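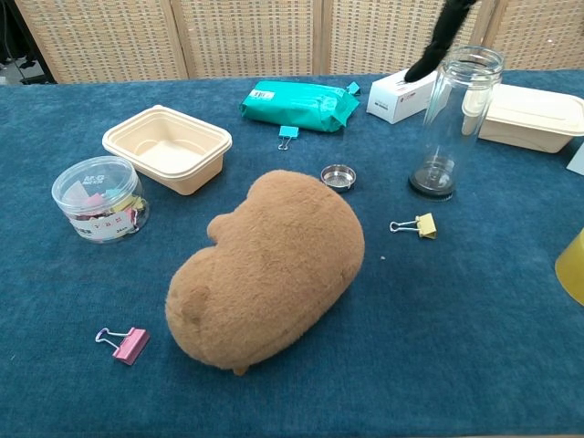

Sharada Ramasamy has a theory about plush toys. They are, she says, the great equalizers. Put a cardboard box in front of a robot and it can look like a genius. Put a stuffed capybara there and you find out what you've really bought.

Ramasamy runs the packing floor at Ullano, a gift and stationery company in Drolcombe that ships what it cheerfully calls "assorted desk happiness." A customer builds an order on the website, and somebody has to gather it up and get it into one parcel without crushing the fragile parts. For years that somebody was always a person. Now, on part of the floor, it's a person and a robot arm, and I spent two days there in December, the busiest month, to see how the pair of them get along.

They get along surprisingly well! I went in expecting a big fenced-off machine and a lot of glum faces. What I found was a bunch of tables, a fair amount of music, and packers who talk about the arms the way you'd talk about a promising kid on your softball team.

The problem at a place like Ullano is that nothing is the same shape twice. Car plants have had robots for decades, but a car plant knows exactly which door is coming down the line. Here it might be a binder clip, then a crinkly plastic package that changes shape when you squeeze it, then a clear bottle that gives a camera very little to look at. A toy the size of a loaf of bread squashes wherever you grab it. The catalog holds 2127 items, and Ramasamy swears the list gets softer and shinier every season.

So the arms have to be taught, and the teachers are the packers. This is the part I loved. On the practice tables, a few steps from the live ones, ordinary goods get spread out on cloth in no special order, and the software works out what to reach for and how. When it picks a bad grip, a packer marks the attempt and shows it a better one. The system, called Kamel, keeps the correction and tries again with everything moved.

Narayanan Varma has packed boxes at Ullano for most of his working life, and he's the one people send you to when you ask about grips. He pinched a binder clip off the table to show me. You can take it by the wire handles or by the spine, he explained, and the spine is better, but only if the clip is lying the right way. If it isn't, you nudge it first.

"I never knew I did that," he said. "I've been nudging clips for years. Then I had to explain it to a machine, and I went home and watched my own hands make dinner."

Varma now spends his mornings teaching and his afternoons packing. The teaching hours pay more, which the packers asked for early on and got after a couple of tense meetings. They also asked for a stop button at every table within reach of both hands, and for a promise in writing that the picking scores of the arms would never be posted beside the picking scores of people. Ramasamy signed that one herself.

There are 69 people on the floor and four arms. The head count is the same as it was before the project, though the work has shifted under everyone's feet. The long walk to the far shelves is mostly gone, and so is a lot of the bending. Several packers told me their knees feel better. A couple said they miss the walking, and one has taken to doing laps of the parking lot at lunch.

It isn't all sunshine. The live tables get dull when the arms are doing well, and Ramasamy worries about that more than she worries about breakdowns. A packer who watches a machine succeed for an hour stops watching. Her fix, for now, is short turns and plenty of swapping. She's also frank that next year's budget is still being argued over, and that people want to know what happens to their jobs when the arms get faster. She wants to know too. "I can tell them what I've signed," she said. "I can't tell them what I haven't."

And the arms still make wonderful mistakes. On my first afternoon, one spent a full minute trying to lift a bottle by approaching it from every side except the one that would have worked. Three packers drifted over to watch. When it finally closed on the neck and lifted, they clapped, and I'm not ashamed to say I did too.

The next set of practice goods comes from Plutari, the new line of soft pencil cases Ullano will carry in spring. Varma has already taken one home to work out how he'd pick it up. He thinks you go for the zipper end. Ramasamy says the middle, and the two of them were still arguing about it when I left to catch my bus.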